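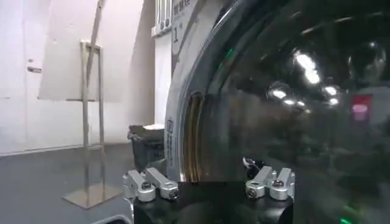 How do citizens of a small island country vote when they live half a world away?

In Meludura's case, a ballot box comes to them. A travelling polling team sets up for two days in any foreign city with enough enrolled voters, and Gromholm has just made the list.

Home World Politics Features Opinion Subscribe

Last updated: October

I've covered a fair few elections and I don't think I've enjoyed one as much as this. There was a queue before the doors opened at 7 am, and it was a happy queue! People had brought folding chairs and thermoses, and an argument about fuel subsidies was already well under way near the front.

Meludurans have been coming to Gromholm for work since the cannery years, and until now their only way of voting was to fly home. At the last election hardly anyone could. Then parliament passed the overseas ballot law, with a late amendment setting the threshold for a travelling booth at 250 enrolled voters in a single city. Gromholm enrolled 286, a wonderful result for a community of roughly 500 people, kids included.

Much of the credit goes to Nasteo, the enrolment drive that began as a phone list and grew into something far more impressive. Its helpers sat with older voters on weeknights and worked through the identity form, a four-page horror that asks for your mother's village twice. They ran evening sessions in both languages, and they chased up birth records from outer islands where the registry opens one morning a week.

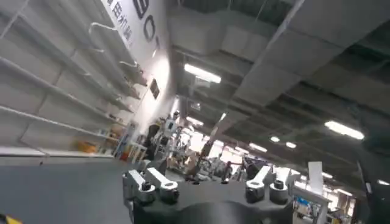
Mostly empty white shelving, with a few small colourful items lower down.

The booth itself was in the hall at Govindasamy, the old shipping agency near the port, where many of the first arrivals once picked up their mail. By close of voting on the first day, 158 ballots were in the box. The count won't happen here. The sealed box goes back to the capital, and its papers are mixed with the rest before anyone looks at them, so there'll be no separate Gromholm result to pore over (a pity for those of us who love a booth-by-booth table).

Plenty remains to be sorted out. Overseas voters are still assigned to the electorate where they last lived, and for some that's a seat abolished two redistributions ago. There's a good case for giving the diaspora a member of its own, and an equally spirited case against, made to me at length by a man in line who'd already voted and had joined the queue again for the company.

A review of the law is due before the next budget sitting. Submissions are open to citizens abroad, and the form for that one is a single page.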